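Stilitthorpe Computer Club Forum > Hardware > Motherboards and memory

Thread: Memory order on an old workstation board

kerkora_dan
I've got an older workstation board out on the bench and I'm putting it back together with second-hand parts. Memory slots on both sides of the CPU socket, no manual in the box. I've got four matching sticks and one processor. Do I put all four on one side or split them two and two? Last time I guessed it wouldn't post and I spent an evening on it.

Eide
Split them. With slots either side of the socket the channels are nearly always divided between the two banks. If you load one side only you may be running on half the channels.

pottingshed48
I wouldn't say nearly always. I had a Waketar board that wanted the first slot of each channel filled and it was very fussy about which end you started from. Look at the latches. A lot of makers use two colours and you fill one colour first.

kerkora_dan
The latches on mine are mixed, white and black alternating on the four slots between the expansion slots and the socket. I took that to mean pairs but I didn't want to assume. The printing by the slots is tiny and I can't make it out without a glass. 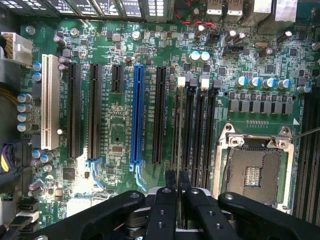
The socket is open at the moment and there's no processor in it. I was going to do the memory first while I've got room to get my hands in, then the processor and cooler after. The cooler is a big one and it hangs over the nearest slots.

Eide
Other way round for me. Processor first, plate closed, then memory. I wouldn't be pushing sticks in with the contacts open right beside them. One slip and that's the board gone.

pottingshed48
Agree with Eide on that one. If you haven't got the plastic cover for the socket, at least fit the CPU before you start pressing on anything. You can still leave the cooler until last.

Tyyne Ojala
I've always done memory first with the cover on and never had trouble, so I don't think it's a rule. But with no cover, yes, CPU first.

On the colours: white first or black first depends on the maker. Get the manual. Most of them are still up as a PDF if you search the model number, which is usually printed between the expansion slots or near the edge.

kerkora_dan
No cover, it came without. Right, CPU first then.

Does the blue expansion slot matter? I've one graphics card to go in and there are several long black slots as well.

Åsmund Dahlgren
Blue is normally the one they want you to use for the main card. The long black ones may be wired with fewer lanes even though they're the same length. The white one at the side is plain PCI, so leave that for an old sound card or nothing.

Check the latch at the end of the blue slot before you put the card in. They go brittle and snap when you try to get the card out again. I've broken two.

Eide
"Normally" is doing a lot of work there. On my last one the blue slot was shared with the one next to it and dropped to half speed if both were filled.

Åsmund Dahlgren
He's only got the one card.

Eide
Fair enough.

kerkora_dan
Found the manual, 159 pages. It says two sticks each side, white latches first. So Eide was right about splitting and pottingshed was right about the colours. I'll fit the CPU tonight and run a memory test before I put the drives in.

pottingshed48
Good. Let the test do a full pass. I stopped one after 40 minutes once and the fault showed up a week later.

Tyyne Ojala
Could you post the manual link when you get a minute? I've a similar board in the loft waiting for a case.

kerkora_dan
Will do, I'll put it in the downloads section.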